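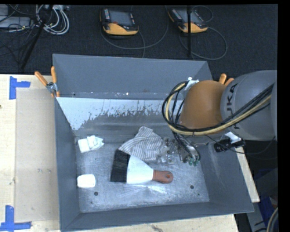
Ticket opened by Elin Lougher, Pristholm demo cell, for the open day on 4 December 2018. The bin-picking station stopped three times during the morning run with visitors present, each time with a "no valid grasp" message, and once it went to protective stop while moving down toward the bin floor. Bin contents are the standard visitor set: the hand brush, the striped cloth, the clear bag of small parts, and the two white items on the left side. The bin is held to the table with the orange-handled spring clamps and the blue tape marks have not been changed. Priority: high, next group is at 1:30.

Entry 1 – Elin Lougher, 10:50
First stop was at the start of the second group. Robot went to the home position, took a picture, waited, and gave the message. Pressed resume on the pendant, same result. Restarted the Plardale software and it picked the brush on the first try. No changes made to the bin.

Entry 2 – Elin Lougher, 11:20
Second stop. This time it had already dropped the brush in the tray and was looking for the next object. Moved the cloth by hand to the middle of the bin and it carried on. Visitors from Watkins were watching and asked if the operator is always needed. Told them we were looking into it.

Entry 3 – Arwel Gittins, 11:35
Can you send me the log folder and say what the overhead lights were doing? Also which speed override are you running? The demo should be at 60 percent and no higher with people at the barrier.

Entry 4 – Elin Lougher, 11:45
Logs are in the shared folder under Broltdale. Override is at 60. Prys turned on the second row of ceiling lights before the first group came in so people could see better. We did all the setup with that row off.

Entry 5 – Arwel Gittins, 12:05
Thanks. Looked at the saved depth images from both "no valid grasp" stops. There is a big area of missing points on the back slope and another on the floor of the bin near the brush. It is bare metal in there and it shines. With the second row on, the camera is getting glare off both places. The software throws out any grasp that has too many missing points next to it, so it ends up with nothing to pick. The bag is the worst one, which we knew.

Please try:
Turn off the second row of lights.
Set camera exposure back to the October value. Someone has raised it to 800, and the October file has 200.
Run ten picks with no visitors and post the result.

Entry 6 – Prys Phillips, 12:15
Exposure was me, on Monday. The preview looked dark on the big screen and I wanted it brighter for the audience. Did not know it was the same setting the picking uses. Lights are off now.

Entry 7 – Kanako Iwasaki, 12:30
About the protective stop. I went through the controller messages and it is a separate problem. The robot was going for the white rounded piece near the left wall and the gripper touched the side of the bin. The wall clearance in the demo file was set for the old bin, which had straight sides. This one has sloping sides, so there is less room as you go down. I have increased the clearance in the file. It will refuse some picks close to the wall, and for today that is fine with me.

Please look over the cables at the wrist before restarting. I did not see a problem in the photo but check by hand that the bundle can turn both ways.

Entry 8 – Elin Lougher, 12:55
Cables checked with the robot powered down, all good. Loaded Kanako's file and the October exposure. Ten picks done with the second row off. Nine good, one miss on the bag – it closed on the edge of the plastic and slipped. No stops.

Entry 9 – Theerawat Pongsiri, 1:10
Fine to go ahead. If the bag misses twice, take it out and run the rest. Please leave the lights alone until the last group has gone.

Entry 10 – Elin Lougher, 4:20
Afternoon finished. 83 picks attempted over three groups, no protective stops. One "no valid grasp" at the end of the second group with only the bag left. Took the bag out for the last group.

Status: open, lowered to normal
Left to do: separate the preview brightness from the picking exposure (Arwel). Measure the new bin and correct the model (Kanako). Ask about a matte coating for the inside of the bin (Prys).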